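A Visit to the Paper Mill in Skavik
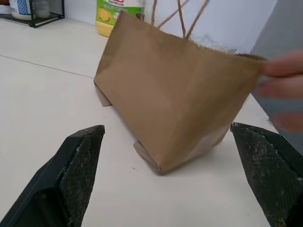 A plain brown paper bag with twisted handles, on a white table.

In July I went to the open day of the Grellura paper mill, on the river side of Skavik. I have wanted to see this mill for a long time, as I am binding notebooks at home and I buy their paper when the shop has it.

The entrance cost 3 euros for adults and children came in free. We got ear plugs at the gate and a sheet with a map, and then we waited in the yard until the group was full. The tour started at 2 in the afternoon and was given in two languages, so everything took a little longer than it was written in the program.

First we were shown the pulp hall. The smell is strong, something between wet wood and boiled cabbage, but after some minutes I did not notice it anymore. The guide told us that the mill makes 3,000 kilos of paper on a normal day, and that most of it is brown wrapping paper. White paper is only a small part of the work now.

The big machine was running very slowly for the visitors. We stood behind a yellow line and watched the wet sheet go over the rollers. I would have liked to stay there longer, but the next group was already at the door.

Upstairs there is a small museum room. The oldest thing in it is a copy of a page from the town book, where a mill in this place is named in 1553. In the same room they explain how brown paper gets its strength from long fibers, and you can tear strips in both directions to feel the difference. This part I liked the most.

At the end there was a sale of paper with small faults. I took two packs of gray card and one roll of the Sonero paper, which is a little rough and takes ink well. Please bring cash, the card reader did not work. The coffee was in the old drying loft, and the stairs to it are steep.

The bus back to the station leaves from the Hrytsenko bridge, ten minutes on foot from the gate.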